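Review: the Pitomeck bin-picking cell, seen at the Dreltby open day
November 2023

The invitation promised coffee, a tour and "a frank look at automated picking." The coffee was real. The tour took us past a lot of closed doors. The frank look was the last stop, and it's the reason I'm writing this up, as we have been shopping for a picking cell at work and the brochures all read as if one person wrote them on one very good afternoon.

Dreltby sells the Pitomeck as a package: arm, gripper, vision software and a support contract that runs longer than the brochure. You bring the bin and the things in it. The software comes from Flokeo, a smaller outfit that Dreltby bought in September, and you can still tell which parts of the screen belong to whom. The Flokeo half is tidy. The Dreltby half has a menu called "Misc 2."

Our host was Nneka Etim, an applications engineer with the gift of answering the question that was asked. She took my group of mostly warehouse people to the demo cell and talked through the job: mixed small goods in a deep metal bin, taken out one at a time. Suppliers love to demo with identical cardboard cubes, so I was pleased to see a brush-like black oval sharing the floor with a small box and a shiny little cylinder.
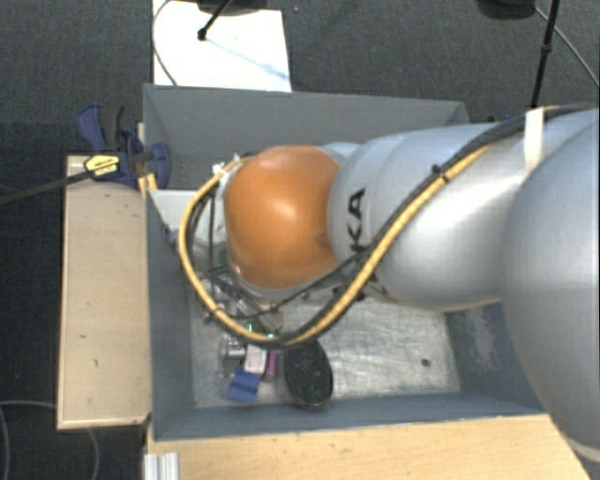 How long does it take to teach the system a new item?
Dreltby says 60 seconds if the item keeps its shape, and longer for anything floppy or see-through. You hold it up to a camera, turn it when told, and give it a name.

I timed the teaching step with a roll of tape from my own bag and got 152 seconds, including the part where I turned it the wrong way and the software asked me, politely, to start over. Etim said most people do better the second time. I did not ask for a second time.

The picking itself is calm to watch. The arm goes in, thinks, shuffles its wrist and commits. When it misses, it backs out and tries from another side, and after 2 failed tries it flags the item and moves on, a policy I would like to see adopted in meetings. Corners are its weak spot. Anything lying tight against a wall got a lot of thinking and not much lifting, and a man from Tijani, who run one of these on spare parts, told me they still send a person over with a stick now and then. He seemed fond of the stick.

Noise is fine. You can talk next to it without raising your voice, though the vacuum pump in the corner has a hum that I was still hearing on the drive home.

My main complaint is the cabling. An industrial arm wears its hoses and cables on the outside, and this one has a yellow cable that swings out in a generous loop at the wrist. Etim said a tighter routing is an option. At this price I would have guessed it was a courtesy.

The other complaint is the manual, which runs to 60 pages and spends the first nine on how to lift the crate.

Would I buy one? For small hard goods in open bins, I'd ask for a trial with our own stock and our own scuffed old bins, and I'd ask for the cable option in writing. For bags and soft packs I'd wait a version. Dreltby has offered to run a box of our returns through the cell if we ship it to them, so a box is going out next week, tape roll included.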